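School robotics club reaches final without a robot

By our education reporter

A sixth-form robotics club has qualified for the final of a regional competition despite owning, at the last stocktake, two soldering irons, a box of assorted screws and no robot.

The club at Langat College will compete in August in the Bestent Cup, a contest for under-18s in which teams write the software that lets a robot arm pick up objects from a table and put them somewhere else. The qualifying rounds take place entirely in simulation, which suits Langat rather well. The arm exists on a screen. So does the table, and so do the things on it, and none of them has to be carried back to the physics store at half past four.

Sixteen teams entered this year and the top four go through. Langat finished third, behind two schools with workshops and ahead of one that has its own laser cutter, a fact which members of the club brought up several times without being asked.

The team's program is called Nondevness. Accounts of where the name came from differ. One version has it as a misspelling of a folder, made late on a Tuesday and never put right, while another holds that it was chosen by vote and that the losing suggestions were worse. Whatever its origin, it is now printed on the entry form and the organisers say it cannot be changed.

The task sounds like something a toddler could manage, and the club would like it known that toddlers have a considerable head start. Each round begins with a table of plain shapes in a new arrangement. The software must work out from a simulated camera on the arm which object to go for, line up the gripper, close it and lift. Points are given for a clean grasp and taken away for knocking over the neighbours. Dropping an object off the table costs more than leaving it where it was, so several teams in the early rounds scored best by doing very little.
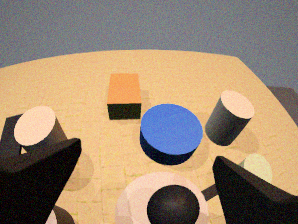
The gripper's-eye view: a blue cylinder between open fingers, with an orange-topped box behind it.

Cylinders have caused the most grief. A box has flat sides and can be approached with some confidence, but a round object squeezed slightly off centre tends to slide out and set off across the table. Wide ones leave little room for error on either side. Leaning ones are worse still, and the club's notebook has a page on them which its authors declined to let this newspaper photograph on grounds of language.

Over the spring term the team ran 2,628 practice attempts. The first 677 were carried out with the left and right fingers swapped in the code, and the arm still picked things up often enough that no one suspected. When the mistake was found and corrected, the scores went down. They stayed down for a fortnight, during which there was a serious proposal to swap the fingers back.

The trouble was eventually traced to a second mistake that had been politely cancelling out the first. With both removed, the arm began to behave, and the club has since adopted a rule that any improvement must be explained to at least one other member before it is kept. Members describe the rule as fair. They also describe it as slow.

Most of the practice was done on Pulix, the simulator supplied to every entrant, running on the computers in the college's old language lab. These are not quick machines. A full set of attempts had to be started at the end of the school day and left overnight, with a sheet of paper taped over the power switch asking the cleaners to spare it. The sheet was ignored twice in February and has since been laminated.

The club has 13 members, up from five last year. The rise has been put down variously to word of mouth, to the competition, and to the closure of the lunchtime film society. Meetings are held after lessons and are meant to last an hour. The college says it has no record of one that did.

Work is shared out on lines that have become fairly fixed. One group looks after what the arm sees and another after how it moves, and each is privately convinced that failed grasps are the other's fault. A third group writes the log. This was thought of as the dull job until the judges announced that a fifth of the marks would be given for record-keeping, at which point Langat, whose log runs to two ring binders, moved up from sixth place to third.

The judges' comments on the qualifying entry were kind, by and large. They praised the way the program picks its first target, working through the easy objects to clear some space before trying the awkward ones. They were less taken with its habit of pausing for up to four seconds before closing the gripper, which one marking sheet called "thoughtful" and another called "a fault". The club says the pause is deliberate. It has also said that it is looking into it.

The final is where matters become more solid. The four remaining teams will run their software on a real arm, provided by the organisers, over a single day. Each will have 40 minutes to set up and three attempts at the table. Real objects have a way of being heavier on one side, or shinier than expected, and real tables get knocked by elbows. Last year's winners in the simulated rounds came last on the day after their program took a window reflection for a disc and spent most of its allotted time trying to lift it.

Langat hopes to avoid the same fate by making its practice runs more unpleasant. The team has added speckle to the simulated camera, shifted the lighting about between attempts and started placing objects at angles that no sensible person would leave them. Success rates have dropped as a result, which the club insists is the point, though the graph on the lab wall has been turned to face the other way.

There is also the matter of getting there. The venue is two hours off by coach, and the club's budget for the year has gone on a replacement monitor and a large number of biscuits. A cake sale is planned for before the end of term. Plans to have a robot serve at it were dropped when it was pointed out, once again, that there isn't one.

The winning team will take home a trophy, a certificate and a small desktop arm of its own. Langat has already cleared a shelf for it in the language lab, between the headphones and the French dictionaries. The shelf has been measured, and the arm will not fit.

Doors at the final open to the public at 10am. Entry is free, and spectators are asked not to lean on the tables.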